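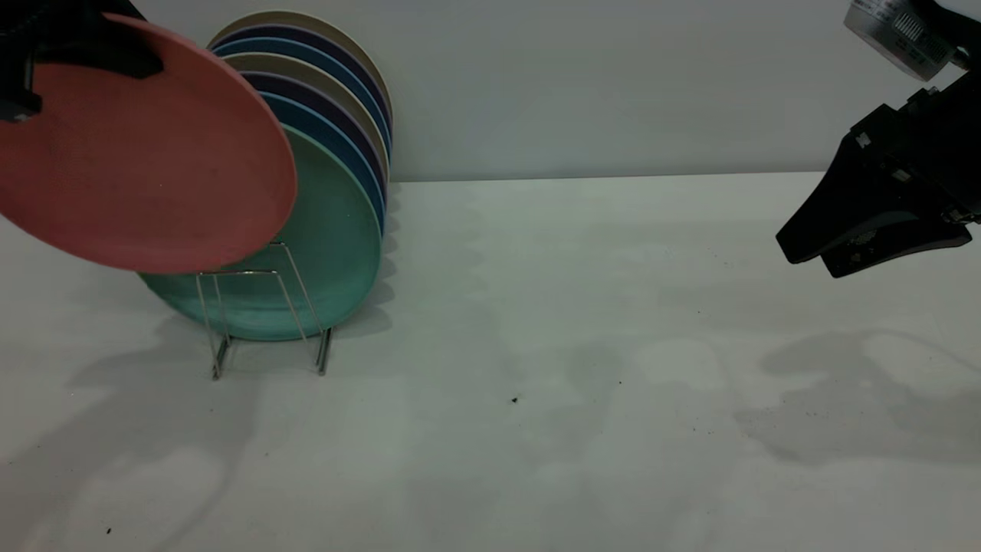

Grelel D2 Two-Arm Dish Cell

The D2 is a bench-mounted cell for sorting and racking tableware. It has two arms, one gripper on each, and a shared controller. It is sold to test kitchens, appliance labs and canteens that want to find out which parts of the dish line a machine can take over at present, and which parts still need a person.

Product code: D2-268
Maker: Grelel
Controller software: Bitiron
Status: available to order, first deliveries in December

What it does now

Racking plates on edge. The cell picks a plate by the rim, turns it upright and places it in a wire rack. Rim grip is the standard method for round plates with a matte finish. Plates of different colors can be mixed in one rack without a change of settings. The gripper can work with seven plates standing in a row and an eighth in its fingers, at a point where the held plate overlaps the front one in the camera's view. Overlap of this kind was the main cause of missed picks in the earlier D1.

Unracking. The same motion in reverse, onto a flat stack. Stack height is limited to 12 plates.

Handing over. One arm holds while the other regrips. Used when a plate arrives face down or when the first grip is too close to the table.

What it does with supervision

Bowls. Shallow bowls rack reliably. Deep bowls nest and have to be separated by hand before the run.

Mugs. The handle must be within reach of the gripper. Mugs standing with the handle against a wall are skipped and reported.

Glossy white plates on a white table. Edge detection is weaker. We recommend a colored mat or colored plates.

What it does not do

The D2 does not scrape, rinse or wash. It does not judge whether a plate is clean. It does not handle stemware, knives or cast iron. It does not open a dishwasher door, though a door left open can be treated as a fixed obstacle. Customers who ask whether the D2 will clear a family kitchen after dinner should take the answer as no. The cell works at a prepared table with known items, and its speed is below that of a practiced adult.

Grippers

Black two-finger grippers are fitted to both arms as standard. Finger pads are a wear part, sold in sets of four. Wipe pads and fingers with a damp cloth at the end of each day; dust on the pads lowers grip force on smooth glazes. Do not use degreaser.

Racks

Any rack with upright wire supports and a flat base can be taught. The rack should stand on its own feet on the tabletop and must not rock. Rack position is taught once per rack type and takes 16 steps on the touch panel. If the rack is moved during a run, the cell pauses and asks for a new position.

Work surface

Flat, light-colored, without pattern. Leave clear space between the rack and the second arm so that either arm can set a plate down. Crumbs and small debris do not stop the cell but can be logged as unknown objects. Uneven lighting is tolerated. Direct sun on the table is not.

Specifications

Arms: 2
Reach per arm: 930 mm
Largest plate diameter: 268 mm
Smallest plate diameter: 16 cm
Rack types stored: 12
Mounting: bench or wall bracket
Noise: suitable for an occupied room

Included

Two arms with grippers
Controller with Bitiron, one-site license
Touch panel and stop button
One set of spare finger pads
Mounting template

Sold separately

Ernach colored table mat
Orbán rack adapter for narrow wire spacing
Extra finger pads, set of four

Ordering notes

Send us the diameter, rim thickness and weight of each item you plan to run, with one sample of anything that is not round. We test the samples and return a list marked run, run with supervision, or do not run. The list is part of the quote. Samples are returned with the cell unless you ask for them sooner.

Power leads are supplied to match the delivery country. State bench depth on the order form.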